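The Bed Is My Folding Table and I'm Done Feeling Bad About It

I have owned an ironing board for most of my adult life, and I could not tell you with any confidence where it is right now. What I can tell you is that every piece of laundry in my house gets folded on the bed, usually at 9 p.m., usually with a podcast going, and always with the promise that I'll be quick about it.

I used to think of this as a personal failing. Then I started asking around for this story and found out that pretty much everybody I know does the same thing! My friend Titilayo Eze, who ran the alterations counter at Gritonwood back when we both lived in Grulendale, told me she's never folded a sweater standing at a table in her life. "Tables are for eating and mail," she said. Her whole system depends on having something wide and soft to work on, and the part she got bossy about (she got very bossy) was black clothes.

Black laundry is its own category of misery. You can't see the seams. You can't see which way is out. I once wore a black T-shirt inside out to a parent-teacher meeting and sat there for the whole thing feeling pretty put together. Titilayo's rule is to lay black pieces on something light or bright, one at a time, and open them all the way up before you make a single fold. A pink blanket is perfect for this. So is a yellow one, or plain white sheets if you've got the patience to keep them lint-free, and I don't.

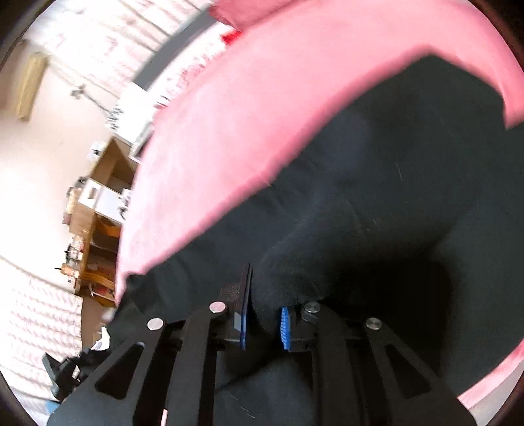 Black on pink: every fold and edge shows up.

Once the thing is open, you smooth it from the middle out with the flat of your hand. I was skeptical of the smoothing. It seemed like one of those steps people put in so the instructions will be longer. But a plush blanket grabs the fabric a little and holds it where you put it, so you really can push the wrinkles out to the sides and they'll stay pushed. On my slick old comforter from Fernandes everything slid back toward me like it was trying to get in my lap.

Then find your corners. Titilayo folds corner to corner and never edge to edge, and she does it in two moves, lengthwise and then across. I've been trying it for five weeks and my piles have stopped falling over in the drawer – well, the shirt pile has. Leggings are still a mess. If you know how to fold leggings, please write to the magazine.
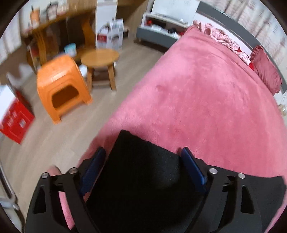

The other habit I've picked up is working at the near end of the bed and leaving the pillow end alone. I used to dump the basket right in the middle and climb around it, and by the time I was tired I'd have clean stuff, worn-once stuff and the spare blanket all in one heap. Now the far end can be as rumpled as it likes. I only need a clear patch big enough for one shirt with its arms out, and I can stand on the floor with my back more or less straight.

My neighbor Mohandas Panicker thinks this is all nonsense. He bought one of those plastic folding boards from Zarkov, the kind with the flaps, and he will demonstrate it for you whether or not you came over for that. We raced once, five shirts each, on his bed. He won by two shirts, and his were neater, too. I went home and folded the rest of mine by hand anyway, with the lamp on and half an episode left to go.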